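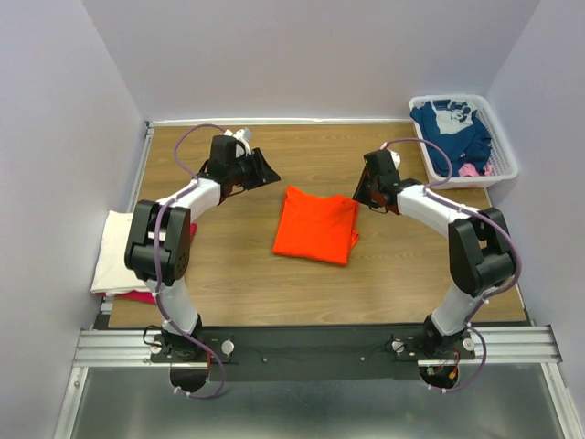

Two robot arms mounted facing each other at the near edge of a light wooden tabletop.

Sterkia began selling its barrier cream in May, after a long period of testing on people with dry and easily irritated skin. Ognjen Halilović, head of formulation at the company's Zernham office, spoke about the product, the choices behind it and the questions customers ask most often.

The cream, sold under the name Ovunano, contains no added fragrance. Mr. Halilović said this was settled before any other part of the recipe. "Fragrance is the first thing our customers with sensitive skin ask us to remove," he said. "We accepted that the cream would smell faintly of its oils, and we decided to leave it that way."

Texture took longer. An early version was rich enough for winter use but left a shine on the forehead that testers disliked. The company asked 277 people to use two versions at home, one on each side of the face, and to keep a short diary. The lighter version was preferred, though several testers over 60 asked for something heavier at night. A separate night cream is being considered. "I would not promise a date," Mr. Halilović said.

Asked how much a person should use, he recommended an amount the size of a pea for the face and a second for the neck, applied while the skin is still slightly damp. Sunscreen should go on afterward, once the cream has settled. He advised anyone starting a new product to try it on the inner arm for a few days, and to speak with a doctor if redness continues.

Pantelis Andreadis, who manages customer care, joined the later part of the conversation. His office answered 932 letters and messages in the first season of sales, and 406 of them concerned the jar. Customers found the lid hard to grip with wet hands. "It was a fair complaint," Mr. Andreadis said. "We had spent our attention on the cream — the lid came from an older product." A tube holding 100 milliliters will replace the jar when present stock has been sold.

Both men were cautious on the subject of results. The cream is meant to soften the skin and reduce tightness after washing, Mr. Halilović said, and the company makes no claim about lines or dark spots. He uses it himself, mostly on his hands.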